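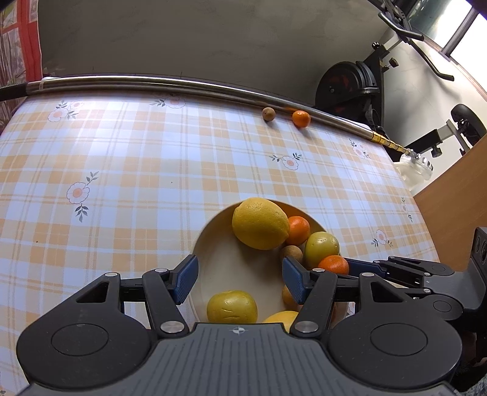 Reading time: 5 minutes

Home Food Basics, handout 5: Fruit on the table

Hello again everyone. I promised I'd type up my fruit notes properly this time, so here they are (the last lot were scribbled on the back of a Zorwood receipt and I couldn't read them either).

I'm a big believer in the fruit bowl that lives on the table, on a nice cloth, where people walk past it. A wide one is best, and leave a bit of the bottom showing. My old Brinoletti bowl was deep and gorgeous and everything at the bottom went mouldy before I got to it! Citrus will sit out happily for a week or so in a cool kitchen. After that I move it to the crisper.

Put the heavy fruit in first and the little ones on top or off to the side. Mandarins bruise more easily than you'd think, and a big lemon rolling onto one doesn't help. Green skin doesn't always mean sour, by the way, so cut one and taste it before you write off the lot. 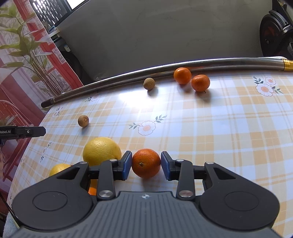
Sorting is the bit I'd like you all to practise at home before next class. Tip the bowl out, spread everything over the tablecloth and go through it one piece at a time. With a mandarin I start at the stem scar, that small dark greenish-brown spot, and press gently beside it with my thumb. If it gives too much, eat it today. Glossy, finely pitted peel is lovely to look at, but weight tells me more, so hold one in each hand and compare. Anything weeping goes to the compost, and whatever was touching it gets a wipe.

Bujar Karagiannis asked whether you should wash the lot before it goes in the bowl. I don't. I rinse as I use it, and if I'm zesting I give the skin a good scrub under warm water.

For next class bring two pieces of citrus, any colour, a small knife and a tea towel. We'll be doing marmalade in November, so start saving jars. Lids too, please!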